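Two-arm cleanup task: first results

April 28, 2020

The Probert project has finished its first round of training on the tabletop cleanup task. The aim was to find out how much recorded practice a pair of low-cost arms needs before they can clear small items from a table without a person guiding them. The Stoklow group collected the practice runs, and training was done at Dedholm.

Each run was recorded by an operator who steered both arms by hand controls. The team gathered 1,000 runs in all. A program then learned to copy the operator's movements from camera views and joint positions, with no written rules about where to reach or when to close the fingers.
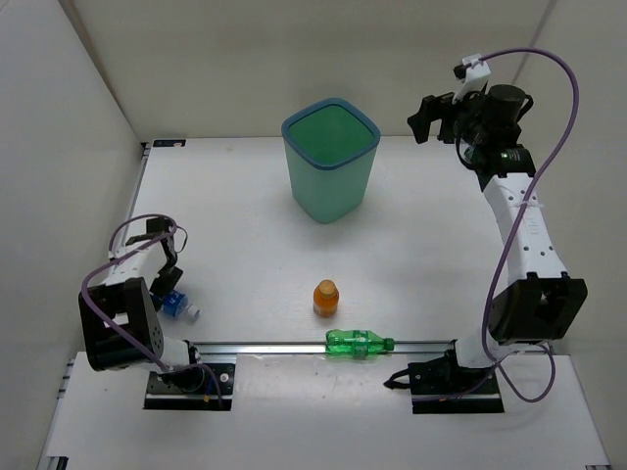 The main question for this round was whether one program could control both arms, or whether each arm did better with its own. The single program won. Over 42 test trials it finished the task more often, and the arms got in each other's way less. Most of the remaining failures came at the moment of grasping. A bottle standing up, like the orange one in the middle of the table, can be approached from several sides. A bottle lying down is harder, and the green one resting along the metal rail is the hardest kind of placement, with the rail leaving little room for the fingers on one side. The blue-and-white bottle under the left gripper is an easier case – open table on both sides and a short way down.

Split control did have one advantage. Training took less time, and a fault in one arm's recordings did not affect the other. The group plans to keep it as a comparison in later rounds.

We also tried leaving out the slowest recordings, on the theory that hesitant runs teach bad habits. It made almost no difference, so they will stay in.

The next round starts in May. The target is 4,000 runs, with more items placed on their sides and more starting positions near the rail. A second table at Zerkau will be used for part of the recording – the same arms, but different lighting. Groups that want the current recordings for their own tests can ask through the project office at Dedholm.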